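Keeping old gospel CDs and tapes playable at home

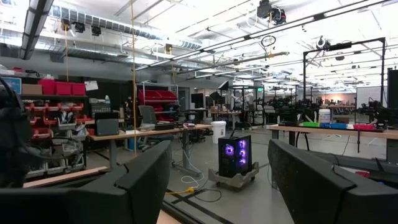
What's the best way to wipe a dusty CD? Use a soft, clean cloth and go in straight lines from the middle out to the edge, never round and round.

I learnt that after ruining a choir album I'd had since school, and I'm still cross about it! Mine mostly came from a market stall in Kasham (4 carrier bags full, all gospel, hardly a case without a crack) so I've had plenty of practice. For sticky marks I put one drop of washing-up liquid in lukewarm water, dab it on, rinse, and leave the disc to dry on a tea towel.

Tapes are fussier. Stand them on their edge like books, well away from speakers, and wind them right through every February or whenever you remember. If one has gone slack, a pencil in the hub takes it up nicely – turn it slowly, and stop when you feel it pull.

Cracked cases I just swap. I buy empties in packs of 12 and move the booklets over, and if a booklet has gone wavy it spends a night under the big hymn book.

Oh, and write on the inlay in pencil, not on the disc. My Rangel Street choir recordings have biro all over them and two of them now skip in the same place, right in the middle of the best solo.

Filed under: Home Tips > Music & Hobbies

Recent posts
Getting candle wax off a piano lid
Shelves for LPs that don't sag
Stasent singers' supper: the rice recipe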